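Home | Questions | Tags | Members | Ask

Joint sealant pulling away from large concrete slabs – replace or leave open?

I look after the outdoor areas at the Lostach site. The paving is large slabs with narrow joints, and the sealant has let go along one side in many of them. The joints were last filled in January, six years after the slabs went down. I have 383 feet of joint to deal with and two quotes that disagree. One contractor wants to rake everything out and refill with polyurethane. The other says to leave the joints open and let them drain. Salt is used in winter. Which is right?

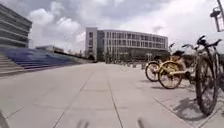

Answer 1 – accepted

Sealant that fails on one side only is usually an adhesion problem. Filling in January is a likely cause. Cold concrete holds moisture at the joint face, and the joint is near its widest, so the material gets squeezed when the slabs expand.

Look at the old material first. If it comes out as a clean strip, the faces were damp or dusty. If it tears and leaves residue on both sides, the product was too stiff or too deep. Depth should be half the width, over a closed-cell backer rod. Without the rod the sealant sticks to the bottom as well and cannot stretch.

With salt in use I would not leave them open. Water gets to the base, freezes, and the slab edges start to lift. Grind both faces to bare concrete, blow out the dust, prime if the data sheet calls for it, and fill in mild, dry weather. Run a trial length before committing to the whole job.
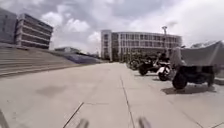

Paving beside the steps, with joint lines running toward the curved building.

Asger Mikkelsen, October 3, 2023

Answer 2

We used Cotard self-leveling on ours and it was fine. Do not use it on a slope, it runs. Price was 110 per case from Kastulport, no idea what it is now.

Answer 3

Depends what is under the slabs. On a free-draining base, open joints can work – Manalastas did theirs that way. On clay, seal them. Ask both contractors what base they assumed when they quoted. Also check the falls with a long level, as sealing will not help if the water has nowhere to go.
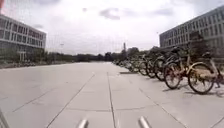 Square paving with joints in a grid, trees at the far end.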